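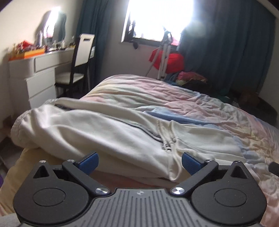

Progress report: Gevwood household handling project
Period ending March

Summary
The main event this period was the open day at our Skavance site. It ran from 10 am to 3 pm and drew 288 visitors, well over what we had planned for. The remaining deliverables are on schedule, apart from the item noted under Issues.

Open day
Visitors were taken through in groups of eight. Each group saw a short demonstration of garment handling with the hand-held gripper, using ordinary clothes on an ordinary bed. Thick garments with cords and zippers drew the most questions – several people asked whether the textured fingertip pads would mark light-coloured fabric. We have passed this on to Plasela, who supply the pads.

Two aged-care providers asked for a follow-up visit. Both have been offered a time in May.

Recordings
The total now stands at 2617 recordings, all in bedrooms and laundries. Labelling is behind by around six weeks.

Issues
The Bakke storage unit was delivered late and is not yet installed. Until it is, recordings are being held on the old server, which is close to full.

Next period
Finish the labelling backlog, install the storage unit and start on the kitchen work. No change to the budget is requested.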